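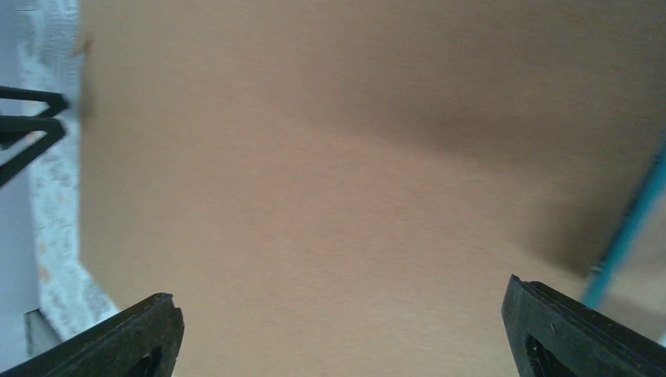 *Gripper open over the tan board, Rureswood open afternoon.*

## Out and about: Canance lets us in

Members who signed up for the Canance open afternoon were promised robots, and robots there were, at the far end of the Rureswood unit, past a coffee machine with a longer queue than the demonstration. The 2 o'clock group got in first and had the best of the biscuits.

Canance calls its set-up Ruvix, a name that sounds to me like something for a chesty cough. The idea is that a pair of black arms learns to do fiddly jobs on a bench by being walked through them again and again. Our guide told us they had logged 106 runs that month and would like 112 before April was out. Asked how many had gone well, the guide said "seventy-two", then moved us along to the next poster.

What struck me most was the slowness. We have all seen films in which machines whip about like startled cats. Ruvix goes about its business like a man looking for his glasses in the dark, and I warmed to it at once.
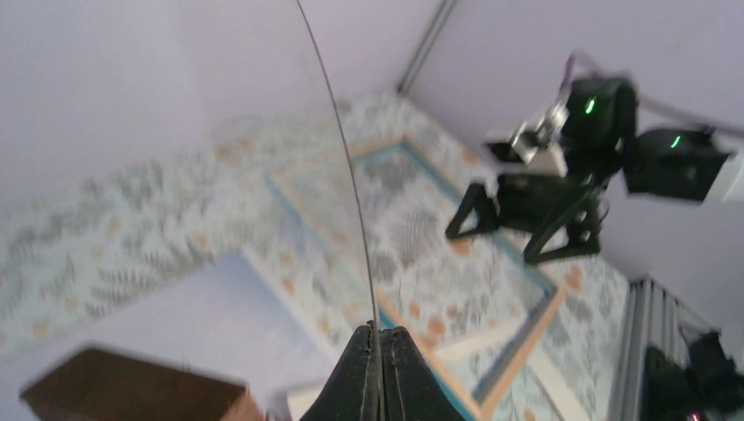
The small camera down by the fingers was the cleverest part of the tour for my money. It sees what the gripper sees, which means a great deal of whatever happens to be under its nose, and the software has to make sense of it from there. I have worked for managers with a narrower view.

Questions went on well past closing. One of our party wanted to know whether it could be taught to iron (not yet), another whether it ever gets bored (a long pause -- then no). The raffle, a Stöckli raclette grill, was drawn by human hand.

Canance hopes to open its doors again in the autumn. Places go to those who missed out this time, so put your name on the list in the clubroom, and please write it legibly. Flat shoes are advised, and parking is in the lane behind the unit.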